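Cenar Releases Version 3 of Plarnley, Its Planning Software for Two-Arm Robots

ROLOV, Mar 26, 2025 – Cenar, a developer of control and planning software for robots, today announces the release of Plarnley 3. The new version brings a common planner for two arms, a renewed simulation module and a simpler way to describe tasks. It is available from today to all customers who have a valid maintenance contract.

Until now, users of Plarnley had to plan the movement of each arm separately and then correct the timing by hand. This work was slow, and a small change in the position of one object often made it necessary to start again. In Plarnley 3 both arms are planned together. The software computes one shared timeline, and it checks the distance between the arms at every step of this timeline.

"Our customers asked for this function more than for any other," the company said. "We did not want to release it before it was stable. We have tested it for a long time in our office in Rolov and together with our partner Ďurica, and we are now satisfied with the result."

Ďurica, an integrator of robotic cells for kitchens and canteens, has used the test version of the software for handling dishes and trays. For the acceptance of the new planner the two companies prepared 700 simulated tasks. Each task was started from 20 different arrangements of the objects. The full set of tasks is delivered with the software, and customers can change it or add their own objects.

The simulation module was written again from the beginning. It now uses the same description of objects as the planner, so it is no longer necessary to keep two sets of files.
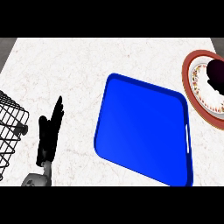 Scene files in Plarnley 3 store the shape of every object together with the places where a gripper is allowed to hold it. These places can be given by the user or proposed by the software. On the marble counter of the kitchen scene, for example, the large blue tray has a narrow handle slot in the right side of its rim, and such a slot can be marked as a preferred grasp. A wire basket needs a different treatment, as its thin rods leave many open spaces between them, and for objects of this type the user can choose between a detailed collision model and a simple closed box. The planner also takes into account where the two grippers are at the start, also when one of them is already over a dish and the other is standing free between two objects.

Plarnley 3 can be installed next to version 2, and projects from the older version are converted when they are opened for the first time. The original project file is not changed. Cenar recommends to check the joint limits after the conversion, as they are now stored in a separate file.

The price of a new license for one workstation is 800 euros. Schools and universities can ask for a free license for teaching. An update with support for additional depth cameras is planned for June.

About Cenar

Cenar develops software for the control, perception and planning of robot arms. The company has its office in Rolov and sells its products directly and through integrators.

Questions from the press and requests for a test license can be sent through the contact form on the Cenar website.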